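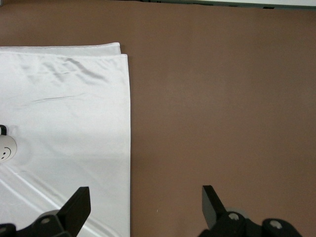 Table linen: what we've got, what we need back

Quick one before the hall shuts for the break. Linen stock got counted at the end of October and we're short. The book says 100 large cloths. Shelves say otherwise, 10 missing, all from the big white set that goes out for weddings. If you hired from us this autumn please look in the boot of the car, the airing cupboard, under the stairs. No fines, just bring them back.

Napkins are fine. Better than fine, 1,331 of them now the Madetti lot has been added in. More than we'll ever use at one go, so if your group wants a bundle for keeps, ask at the desk. Mixed colours, some faded.

Hire prices. Staying as they are till spring. Deposit goes up to 50 pounds per booking, sorry, too many cloths coming home with candle wax on. Wax: leave it alone. Don't pick, don't iron it through brown paper, we've had two scorched that way. Put a note on the bag and we'll deal with it.

Red wine, gravy, beetroot. Cold water straight away, then bag it separately. Not salt. Everybody's gran said salt but it just sits there in the weave and then we have to get that out aswell.

Laundry. Brornura have put their collection day back and want everything bagged by noon the day before. Bags are behind the kitchen door. Please don't use bin liners, last time a full one very nearly went out with the rubbish. Tablecloths in one bag, napkins in another, tea towels take home and wash yourself.

Folding. Asked about this a lot. Long edges together, then again, then roll if it's for the Trenirix trestles (the rolls fit the crate) or fold flat if it's going on the shelf. Don't put away damp. We lost four to mildew over the summer and the smell got into the whole cupboard.

Sizes, for anyone booking in the new year. The long trestles need the large. The small square tables in the Nomura room take the medium, and the large will trail on the floor and trip someone up. Round tables, there are no round cloths any more, they went to the school. A large one turned cornerwise does the job well enough if you pin the corners under.

Still wanted: safety pins, a working steam iron, and someone handy with a sewing machine for a morning of hemming. Tea provided. Biscuits if you're lucky.

Cupboard key is now on the hook by the fuse box, not in the drawer. Please put it back therr after.

31 Dec 2023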